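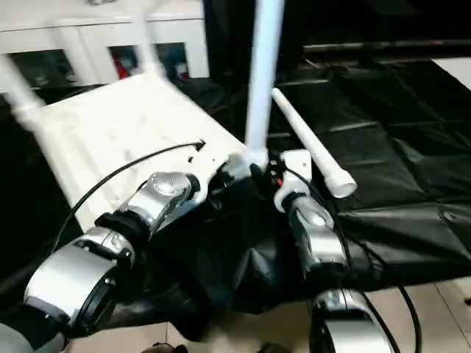
Fig. 1. White plastic stool with a square seat and tubular legs.

Filed under: Course Notes / Materials and Manufacturing / Unit 4

Unit 4: Molding Thermoplastics
Notes prepared by Lensa Teshome, revised January 2023

4.1 Softening and setting

A thermoplastic softens when heated and sets again when cooled. No permanent cross-links form between the chains, so the cycle can be repeated, although each pass through the barrel shortens some chains and lowers the toughness of the material. Thermosets behave differently and are covered in Unit 6.

Amorphous polymers soften gradually above the glass transition temperature. For general-purpose polystyrene this is close to 100 °C (212 °F). Semicrystalline polymers such as polypropylene keep useful stiffness above their glass transition and lose it at the melting point. Students often mix up the two temperatures in the lab report. State which one is meant.

4.2 Shrinkage

All molded parts shrink on cooling. Semicrystalline materials shrink more than amorphous ones – the chains pack more closely as crystals form. Thick sections cool last and pull on the material around them, which leads to sink marks on the surface or voids inside. Uneven cooling between two faces of a flat panel causes warp.

4.3 Walls, ribs and draft

Keep wall thickness uniform where possible. Where a change is needed, make it gradual. Stiffness is gained by adding ribs, and a rib should be thinner than the wall it supports. Faces parallel to the direction of mold opening need a slight taper, called draft, so that the part releases without scraping. Textured faces need more draft than polished ones.
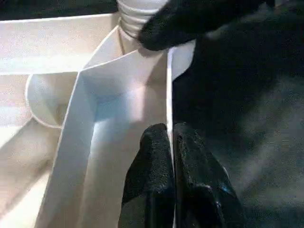 Fig. 2. White plastic with thin walls, angled dividers and a threaded cylinder.

4.4 Undercuts and threads

An undercut is any feature that blocks straight ejection. External threads can be formed by splitting the mold along the axis of the thread, which leaves a parting line on each side. Internal threads usually need an unscrewing or collapsible core. Both add to tool cost.

4.5 Cycle time and tool cost

Cooling takes up most of the cycle, and cooling time rises with the square of wall thickness. If a given wall needs 12 seconds, doubling it needs 48.

Exercise. The Burimby housing is quoted for a run of 3,000 parts from a single-cavity tool. Using the cost sheet from Siwan Prothero's August lecture, find the tool cost per part, then repeat for a two-cavity tool. Show units at each step.

Reading for Unit 5: the Trotness handout on gates and runners, sections 1 and 2.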